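Plalletholm Sorting Group
Minutes, July 26, 2021

Present: Ettore Bortolotti (chair), Clollell, Rastogi. Apologies: Condis.

1. Open day in May
Rastogi reported back. The two-arm cell ran the bottle and can clearing task for 30 minutes at a time – 5 runs in all. Visitors asked mostly about speed and crushed cans.
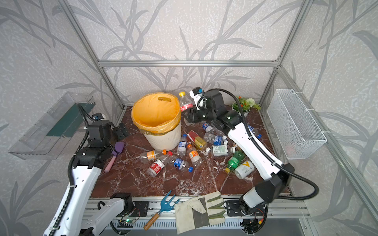 Clearing task: right arm gripping an upright bottle next to the bin.

2. Points raised
Tools and a glove share the table with the bottles and cans. Clollell asked that they stay in the next demonstration. Agreed.

3. Costs
Total of $1,867 approved.

4. Next visit
Limit of 20 visitors per group. Bortolotti to send invitations.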